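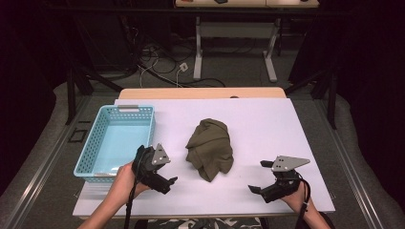 Subject: Re: [halton-sub] Distant signal at Okton and the mileposts in the 1962 timetable
Date: 31 Jul 2024

> I have been comparing the employee timetable for the Halton Subdivision
> with the track chart that was scanned for the list in January. The
> timetable puts the east switch at Okton at milepost 95.2. The chart
> puts it at 94.8. The siding length in the timetable is 3,602 feet and
> the chart agrees with that. Is one of these a misprint? Also, does
> anyone know when the eastward distant signal was moved? The chart has
> it west of the creek bridge, but every photo I own shows it east of
> the bridge.

I don't think either one is a misprint. The two documents measure from different places.

The mileposts on the Halton Sub were set out from the original depot at Halton. When the depot was replaced, the new building went up west of the old one and the timetable began listing it as milepost 0.0. The posts along the line were not moved. The engineering department kept using the old zero for its charts. If you take any station west of Halton and compare the two, you should find the same 0.4 difference. I checked Nosis, the junction switch, and the water tank at post 21 and it holds for all three. It does not hold west of Okton, where the line was shortened by the cutoff and there is a short mile between 95 and 96. The chart marks this with an equation in the lower margin, which is easy to miss on the scan. My paper copy has it in pencil as well, in a different hand.

On the siding: 3,602 feet is the clearance length, switch to switch less the fouling distance at each end. Earlier timetables gave car capacity only, so please don't convert one to the other and expect them to match. The car counts were figured on a 45-foot car and allowed for the engine and caboose.

The distant signal is harder. I have three items that bear on it:

The chart, which was drawn before the cutoff and corrected afterward. Not every sheet was corrected. The Okton sheet has a revision block, but the last entry covers only the ties and ballast.

A bulletin order stating that the eastward distant at Okton "is relocated 1,000 feet east and will display approach when home signal is at stop." The copy has no year. The form number is one that was in use for a long time, so it doesn't narrow things much.

The signal department's inspection sheets, which give the distant on the east side of the bridge in the oldest one I have.

Taking those together, the move came before the inspection sheets start and the chart was simply never brought up to date. A shift of 1,000 feet would take the signal across the bridge, with about 200 feet to spare if the chart location is right. The concrete base on the west side was still there when I last walked the public road beside the line. It has four bolts and fits the older style of mast.

One caution for those building from the Sasaki drawings. Sheet 7 shows the distant with a square-ended blade. The rule book in effect called for a fishtail end on distant signals, and the parts list on the back of the same sheet gives the fishtail casting number. I would follow the parts list – the drawing looks like a home signal traced over with a new title.

If anyone has a dated copy of the bulletin order, or the Okton sheet in a later revision, I would like to see a scan. 300 dpi is enough. Please send it off list, as the server still strips attachments.

--
halton-sub mailing list
To leave the list, send a blank message with "unsubscribe" in the subject line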